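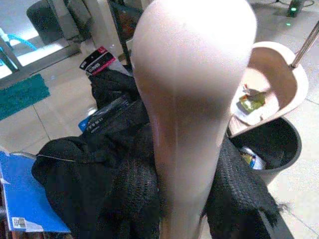
El guante de punto frente a la norma: qué se mide y qué se queda fuera

Tejidos técnicos | 11/12/23

El guante de punto sin costuras es uno de los artículos más vendidos del equipamiento laboral ligero y uno de los peor especificados. Las fichas comerciales suelen limitarse a la talla, el color y una referencia genérica a la fibra. La galga, el título del hilo y la composición exacta del puño, de los que depende buena parte del comportamiento en uso, aparecen pocas veces y casi nunca juntos.

La galga indica el número de agujas por pulgada de la máquina. Una galga 7 produce un tejido grueso, con malla abierta y buena capacidad de aislamiento; una galga 13 o 15 da un género más fino, con mejor tacto y menor volumen. El valor no informa por sí solo de la resistencia mecánica. Dos guantes de la misma galga pueden diferir mucho en abrasión si uno emplea poliamida texturizada de filamento continuo y el otro un hilado acrílico de fibra cortada.

En Europa, los requisitos generales se recogen en la norma EN ISO 21420 y los riesgos mecánicos en la EN 388. Esta última asigna niveles de prestación a la abrasión, el corte por cuchilla, el desgarro y la perforación, a los que se añade una letra para el corte según el método TDM. El nivel de abrasión va de 0 a 4 y se obtiene por el número de ciclos que soporta la probeta antes de romperse. Un guante de punto acrílico sin recubrimiento rara vez destaca en ese ensayo, y muchos modelos se comercializan solo contra riesgos mínimos o como prenda de abrigo.

El frío tiene su propia norma, la EN 511, con niveles separados para el frío convectivo y el frío por contacto. Conviene leerlos por separado. El aire retenido en la malla frena la pérdida de calor en reposo, pero al agarrar una barra metálica el tejido se comprime y el aislamiento se reduce en la zona de la palma.

El puño elástico

La mayor parte de las reclamaciones que recibe Fanotel, distribuidor de vestuario laboral, no se refiere a la palma ni a las yemas. De las 1685 incidencias que la empresa clasificó en su última revisión de catálogo, la categoría más numerosa fue la pérdida de elasticidad del puño. El defecto tiene un origen conocido: el hilo elástico se inserta con una tensión irregular, o bien se degrada por secado a temperatura excesiva. El elastano recubierto tolera mejor el lavado que el hilo de caucho, aunque encarece la pieza.

El acanalado 2x2 recupera mejor la forma que el punto liso. Stekard, fabricante de géneros de punto, lo utiliza en toda su gama de invierno con una longitud de puño de unos 7 centímetros.
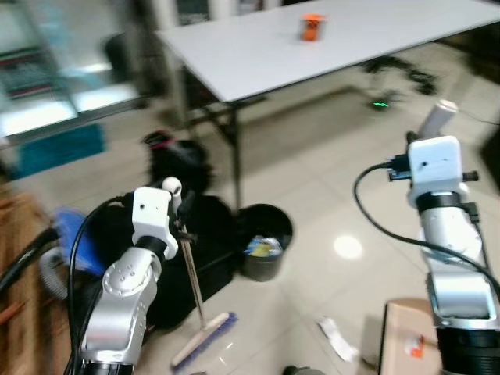
Para comprobar la recuperación elástica en recepción no hace falta un dinamómetro. El protocolo interno de Kekana, central de compras del sector logístico, consiste en extender el puño sobre un mandril durante 24 horas, retirarlo y medir el ancho en plano tras un periodo de reposo. El resultado no equivale a un ensayo normalizado, pero permite comparar lotes del mismo modelo.

Color y lavado

El negro plantea un problema añadido, la solidez del tinte. En poliéster y poliamida, una fijación insuficiente se traduce en manchado de la piel y de las prendas contiguas. El acrílico teñido en masa ofrece mejor comportamiento, a cambio de pedidos mínimos más altos. La serie Skenis, de hilo reciclado, se suministra únicamente en tonos oscuros, ya que la materia prima llega mezclada en color y el blanqueo previo anularía parte del ahorro.

En cuanto al mantenimiento, el fabricante debe indicar si los niveles declarados siguen siendo válidos después del lavado y tras cuántos ciclos. Cuando el folleto no lo menciona, los niveles corresponden al guante nuevo. Es un dato que los pliegos de compra deberían exigir por escrito, junto con la galga, la composición porcentual y el tipo de elástico del puño.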